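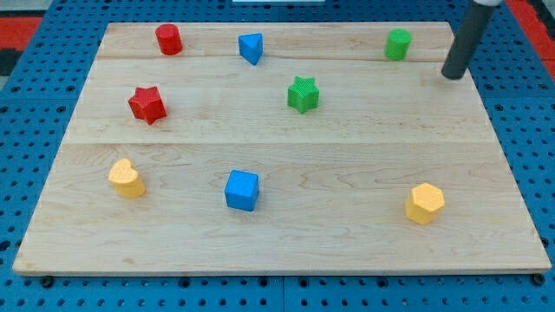 Specimen rejection

Specimen rejection is the decision by a clinical laboratory not to test a sample because its condition, labeling or paperwork does not meet the laboratory's written acceptance rules. It belongs to the pre-analytical phase of testing, which covers all steps from the test order to the moment the sample is placed on an analyzer.

Grounds for rejection

Most laboratories group the grounds for rejection into identification faults and sample quality faults. Identification faults include an unlabeled tube, a name on the tube that differs from the name on the request form, and a missing collection time where the test depends on it. Sample quality faults include hemolysis (the breakdown of red cells, which releases potassium into the serum), clotting in a tube meant to hold unclotted blood, too small a volume, the wrong additive, and storage at the wrong temperature.

Tubes for clotting tests are held to a strict fill line. These tubes usually contain sodium citrate in a ratio of one part to nine parts blood, and underfilling changes the ratio enough to lengthen the measured clotting time.

Procedure

A rejected sample is logged with the reason, the time and the name of the person notified. The ward or clinic is then asked for a new collection. Relabeling by the sender is generally not allowed for blood bank samples. Exceptions may be made for samples that are hard to replace, such as spinal fluid or surgical tissue. In such cases the sample is tested and the report carries a comment stating the fault – the wording is normally fixed in the laboratory manual.

Hemolysis was long graded by eye against a color chart. Many chemistry analyzers now measure it by light absorption and report an index, along with indices for bilirubin and for fat in the sample. Each test has its own cutoff, so a single tube may be rejected for potassium and accepted for sodium.

Rejection rate

The rejection rate is the number of samples rejected divided by the number received, and is commonly reported by month and by collection site. A review by Sharon Odera and Mwajuma Sang at the Rweyemamu district laboratory covered 3580 samples received in May. Of these, 200 were rejected, a rate of 5.6 percent. Clotted samples from the children's ward made up the largest group. The review also noted 7 samples that had been logged twice, and these were counted once.

Rates from different laboratories are hard to compare. Some count each tube, others each request, and a request may include several tubes.

See also

Chain of custody
Delta check
Phlebotomy
Reference range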